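Home / Shop / Kitchen / Boards & Blocks
Mandau End Grain Cutting Board, Large
Item no. 1668
18 x 12 inches, more than an inch and a half thick
In stock – ships Wednesday
Add to cart / Add to wish list

I've been selling cutting boards out of the Pirero shop long enough to get picky about them, and the Mandau is the one I take home. My own has been on the counter next to the stove for years and it gets used for everything from onions to birthday cake (turn it over for the cake, please, I learned that one the hard way).

It's an end grain board, so the little blocks are standing up with the cut ends facing you. A knife slides in between the fibers a bit and they close up again after, and your edge stays sharp longer. I sharpen maybe twice a year now. On my old plastic board I was at it every month and grumbling the whole time.

What you get
One board, maple, oiled twice at the shop
Finger grooves on both short ends
Four screw-on rubber feet in a bag, with screws
A small tin of Flesix board wax

About the feet: they're optional, and I leave them off. With the feet on, the board stays put beautifully and air gets underneath, but you lose the second side. If you have a slick stone counter you'll probably want them. If you go without, lay a damp dishcloth flat under the board and it won't budge. The holes are already drilled, so all you need is a regular Phillips screwdriver and a gentle hand – maple is hard but you can still strip a hole if you go at it like a deck screw.

Taking care of it
Wash it by hand with a little dish soap, wipe it, and stand it on edge overnight. Never the dishwasher, never soaking in the sink! For the first month, oil it once a week with plain mineral oil. Pour on more than you think you need, rub it around, leave it 30 minutes and wipe off whatever hasn't gone in. After that I do mine whenever it starts looking thirsty and pale, mostly in winter when the heat is on. The wax goes on last, over the oil, and makes water bead up nicely for a while.

Please don't use olive oil or the stuff you fry with. It goes sticky and then it starts to smell, and I've had a couple of boards come back that way. They can be saved with coarse salt, half a lemon and a good sanding, but it takes an afternoon.

Which size?
The large weighs a fair amount, so if you like to carry your chopped vegetables over to the pan, look at the medium (item no. 617), same wood and same grooves. For carving a roast I'd go with the Bataineh board instead, it has a proper juice channel and the Mandau doesn't. I tried a chicken on mine once and ended up mopping the floor.

Shipping and returns
Boards go out in a double box. If yours shows up with a crack or a wobble, write to me within 30 days and I'll swap it. Color varies a lot from board to board, and if you'd like a darker or lighter one, leave a note with your order and I'll dig through the stack.
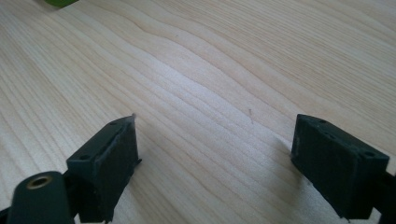 Engraving takes an extra week, up to 18 letters on one line, and I put it in the lower right corner unless you tell me otherwise. Engraved boards can't be returned just for a change of mind, so check your spelling before you hit the button.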